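Search posts
Enter keyword
Go

Humel Seismic Network
Posted in August by the Network Office

1/ The Humel Seismic Network has completed its winter review of the station at Rerner. The review covered timing, site noise and the condition of the vault. A summary follows in this thread.

2/ Rerner recorded 1,324 local triggers over the review period. Analysts confirmed 1,232 of these as earthquakes or quarry blasts. The remainder were attributed to traffic on the haul road and to wind loading on the old mast.

3/ Timing at the station was found to be within tolerance, with the exception of 2 short intervals when the GPS antenna lost lock. Arrival picks from those intervals have been withdrawn from the catalogue and will not be reinstated.

4/ The noise floor at Rerner remains higher than at Bilero, particularly on the horizontal components. Bilero is founded on fresh granite. Rerner sits on weathered rock beneath a metre of fill, and daytime noise above 1 Hz reflects this.

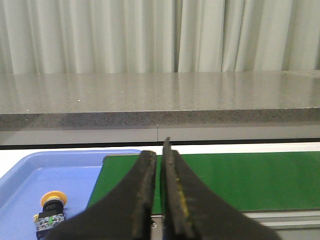 Kaisu Ojala asked in reply whether the withdrawn picks would alter the published locations for the Tapia swarm, as Rerner is the nearest station and the depths were poorly constrained to begin with.

5/ In response to the question on Tapia: 9 events are affected. Epicentres are stable when the Rerner picks are removed. Depths are less certain, and the revised listing will carry a fixed depth for each of the nine until relocation is complete.

6/ Users who have downloaded the Tapia listing are asked to replace it with the revised version. Magnitudes are unchanged.

7/ The Network will relocate the Rerner sensor to a shallow borehole on the same property – the landholder has given consent and drilling is to be scheduled outside lambing. Both sensors will run in parallel for a period so that the records can be compared.

8/ Data from Rerner will be unavailable on Saturday from 8 am while the digitiser is replaced. Bilero and Tapia will operate as normal. Residents who feel an earthquake during the outage are encouraged to lodge a felt report in the usual way.

Contact the Network Office | © Humel Seismic Network | Back to top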